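The green tray

My aunt left me the flat on the harbour side of Skadirness and everything in it. I went up on a Sunday in November with 2 rolls of bin bags and a plan to be finished by dark.

The sitting room went quickly. The Lengyel radio went in the box for the sale, and so did the clock. I filled 13 bags before lunch and felt nothing much about any of them.

Then I started on the kitchen. The green tray was where it had always been, next to the sink. She had bought it at Fideck the year she moved in, for 115 of the old coins, and she told people the price whenever it came up. As a boy I used to run my thumbnail along the slots to make it rattle, and she would say my name once, without turning round.

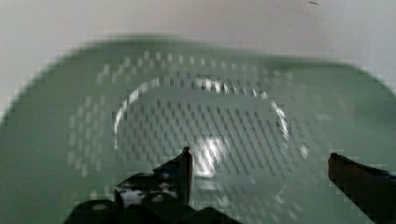
What do you do with a tray like that?

You wash it and put it back. I used hot water and the last of her soap, and went over the slots with an old toothbrush – it took longer than the whole sitting room had.

A man from the clearance firm came at four. He walked through the rooms and offered me 900 for the lot, furniture included. I said that was fine. He began writing it down, and then he looked at the tray and asked if that was going as well.

"No," I said.

He shrugged and carried on writing.

I caught the last bus to Dirnirora with the tray on my knees, wrapped in a tea towel. A woman across the aisle asked if it was a present. I said it was for the kitchen. She nodded and went back to her paper, and we came down the hill with the lights on in the town.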